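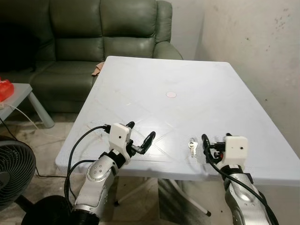
Figure 3. White folding table and dark green sofa.

4. What players did with the hint button

I went into this part of the study pretty sure I knew what I'd find. Fumura is a tile game with a hint button in the bottom corner, and the button has been there since the first test build. It lights up when you stall, it costs coins, and every designer I've talked to about it has a theory. Mine was that people press it when they're stuck. Simple enough!

The 47 players in our sample all started on the same build, with the same 300 coins and the same opening levels (the level order is in the appendix, along with the two boards we had to throw out because they could be cleared by accident). I asked them to play however they normally would, on their own phones, and to keep a short diary when they felt like it. Some wrote a lot and some wrote almost nothing, which is fine by me. I'd take a two-line diary over a long one written out of duty.

The first thing I noticed in the logs is how early the presses come. I'd expected a cluster near the end of a level, when the moves are running low and you start to sweat a little. There is a cluster there. But there's a second one right at the start, before a single tile has been moved, and it took me a while to work out what was going on. My first guess was a logging error, so I spent most of March going back through the session files by hand (not a month I'd like to repeat). The timestamps were fine. Players really were opening a level, looking at it, and paying for a hint before they did anything else.

The diaries helped here. Several players described the opening hint as a way of reading the board – they weren't asking for a move so much as asking which corner the designer wanted them to look at. A few of them didn't even play the move they'd paid for. I love this, and I don't think our hint system was built with it in mind at all. The hint picks the match with the highest score, and the highest score often has very little to do with where the level opens up. So these players were reading meaning into something that was close to random, and then building a plan on top of it.

4.1 Changing the price

In the first build a hint cost nothing for the opening levels and then jumped to 200 coins. That's a steep jump when you've only got 300 to begin with, and I should say I argued for it at the time. I wanted the price to be noticed. In the second build, which we called Caron internally, the price rose in small steps and the free hints lasted longer.

I'd assumed cheaper hints would mean more hints. What I saw was messier than that. Players who already used the button a lot used it more, and players who had ignored it went on ignoring it. The people in the middle are the interesting ones, and they split. Some began pressing it on nearly every level. Others pulled back, and their diaries suggest they'd started to see the button as a bit cheap in the other sense of the word, something you'd be embarrassed to lean on. Price seems to tell players what kind of tool they're holding. A hint that costs most of your coins is a rescue. A hint that costs pocket change is a crutch, or a toy, depending on who you ask.

I want to be careful with this. The two builds also differed in their sound effects (the hint chime got shorter in Caron), and I can't fully separate one change from the other. If I ran it again I'd freeze the audio. I'd also stop the button from pulsing, for reasons I'll get to.

4.2 The pulse

After five seconds without a touch, the hint button pulses. It grows a little, shrinks a little, and keeps going until you do something. Games have done this for years, and Trandel, the other tile game we looked at for comparison, uses a glow on the tiles themselves in place of a moving button. I had filed the pulse under housekeeping and didn't plan to write a word about it.

Then I read the exit comments, and the pulse came up over and over. Players who enjoyed the game and finished every level still took the time to complain about it. They read it as impatience. Matching games are slow, looking games, and a lot of the fun is in the part where your thumb isn't moving, so a button that starts wiggling while you're happily thinking feels like somebody tapping their foot behind you in line.
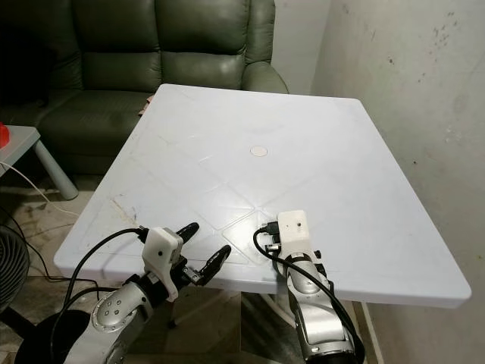

One player wrote that she had taken to resting a thumb on an empty bit of the board, just to keep the button quiet, and that she'd have paid the coins to switch it off for good.

I went back to the logs after reading that and found her touches, long still presses in spots where no tile can be moved. Other players had them too. I had tagged every one of those presses as an input error in my first pass and cleaned them out, so the stall times I reported in our early draft were wrong, and wrong in a way that made players look faster and more decisive than they were. The numbers in this version use the corrected files.

It also changes how I'd read the late cluster of hint presses. Some of those are surely people who are stuck. But a fair share follow the first pulse so closely that I think the button itself is doing the asking. A player pauses, the button moves, the eye goes to it, and the thumb follows. If you're a studio selling coins, you may be perfectly happy with that. For measuring difficulty it's a headache, and I'd suggest anyone using hint counts as a difficulty score check first whether their button moves.

4.3 Levels where the hint made things worse

Level Seven deserves its own note. It has a locked row across the top, and the highest-scoring match on the opening board uses up the only tiles that can open that row early. Anyone who follows the hint there can still win, but it's a slog. The early pressers, the ones reading the board through the hint, did badly on it, and their diaries show real irritation. One described feeling set up.

We fixed it in the next build by having the hint skip any tile next to a lock. It's a crude rule, and on a couple of later boards it leaves the hint with nothing good to offer, so it falls back to a weak match near the bottom. Players didn't seem to mind the weak matches. They minded being steered wrong, and they remembered it: several stopped paying for hints altogether after Seven and didn't go back, even on boards where the hint was good. I'll pick up those players again in Section 5, where I look at who kept playing after the coins ran out.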